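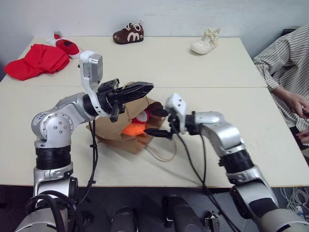 Plush in the bag, kids' shoes along the back of the table.

Stikdale twine-handle paper bags, pack of 60
Reviewed by Sânziana Surdu, August 31, 2018

I never thought I'd have this much to say about paper bags, but I've been sorting kid stuff all summer and I've gone through most of a pack, so I have opinions!

Quick background. We do a big clear-out of toys, shoes and clothes before school starts, and everything gets split up between my sister, the swap at Honora and a couple of neighbors with smaller kids. I used to use trash bags for all of it. Trash bags are fine for clothes, but you can't tell what's in them, they slump over in the car, and handing somebody a trash bag full of stuffed animals feels a little rude (my sister told me as much, in those words). So in June I ordered the Stikdale bags from Luvness. The listing had 1097 reviews and most of them were happy, and I figured that many people couldn't all be wrong about a bag.

They're plain brown paper with thin paper twine handles. No logo, no shiny coating, nothing fancy. I got the medium. There's a small and a large too, and I'd skip the small unless you're doing party favors.

The good stuff first. They stand up by themselves when they're new, so you can line up four or five on the floor and just go down the row tossing things in. I write on the front with a fat marker (name, size, whether the shoes are a pair or I'm still hunting for the other one) and the ink doesn't bleed through. They also fold back down nice and flat, and I've reused a bunch of them. My sister mailed a stack back to me inside a box of books, and they still had life in them.

Soft toys are what these bags were born for. Plush squashes in, doesn't weigh anything, and doesn't have corners. I lay the bag down on its side on the table and load it through the mouth that way, which sounds silly until you've tried to wedge a fat stuffed animal straight down into an upright bag and had it pop back out at you. On its side you can get in there and turn things around, and the big ones go in bottom first. Then you stand it up, give it a shake, and there's usually room for one more little guy on top. You do end up with a crinkly bag after this. If you're giving an actual present, load it standing up and be patient.

Shoes are where it gets a bit more mixed. Little kids' shoes, the strap kind or small sneakers, no problem at all. I can get several pairs in a medium and the bottom holds. But please, wipe the soles first. I put a pair in with playground grit on them and by the time I got to the swap there was a sandy little pile in the bottom and all over a perfectly clean rabbit. I keep shoes and plush in separate bags now, and I line up the shoes on the table before any of them get packed so I can see what has a partner. You would not believe how many single shoes one household can produce. Where do they go???

Grown-up boots, forget it. I tried my husband's old hiking boots and the heel went through the side before I even reached the porch.

About the handles, which seems to be the thing people argue over in the reviews. They're thin. Thinner than I expected from the listing, and if you have a heavy bag they'll dig into your fingers on a long walk. I haven't had one rip off with toys or clothes in the bag. I did have one come loose with a load of board books, and it was the glued patch that let go, while the twine itself was fine. I stuck it back down with packing tape and it's been okay for clothes ever since. The other thing is that the handles flop outward when the bag is lying down, and they get in the way a little when you're loading. I tuck them under. Small complaint, but I'd happily pay a little more for handles that fold flat.

Moisture is the other weak spot, no surprise. I left one on the back step overnight and the bottom was mush in the morning. It's paper. That one's on me.

I also tried the Grecu bags last year, so I can compare a bit. The Grecu ones have a stiffer bottom, with a cardboard piece you drop in, and wider handles that are much easier on the hands. For books or jars I'd go with those. But you get fewer in a pack, they cost more per bag, and the cardboard piece wanders off the first time a child gets near it. For toys and baby clothes I like the Stikdale better, mostly for how flat they store. The whole pack lives in the gap next to our fridge.

One thing about the order. Two of the bags in my pack came with the bottom folded the wrong way and never sat right. I used them for wrapping up mugs. Luvness would probably have sent me replacements but I couldn't be bothered to write in for a couple of bags, and shipping had been quick, so I let it go. The pack does come in a plastic sleeve, which seems an odd choice for a paper product. I'd love to see a paper band around it.

Some things people asked when I mentioned these in our neighborhood group:

Can you staple them shut? Yes, fold the top over twice and staple. Clothespins work too and you get them back.

Do they fit in a standard closet cubby? The medium does in ours, with the handles pushed down. Measure yours.

Do they smell? A tiny bit like a cardboard box for the first day or so. It doesn't stay on the toys.

Would the kids use them? Mine like drawing on them more than filling them, so put the finished ones up high or you'll have a bag puppet with somebody's winter hats still inside.

I'm giving these four stars out of five. I took one off for the glue on the handles and the two wonky ones. I'll be buying another pack before the holidays, and I might try the large for coats. If you've used the large for anything heavy, let me know in the comments how the bottom did!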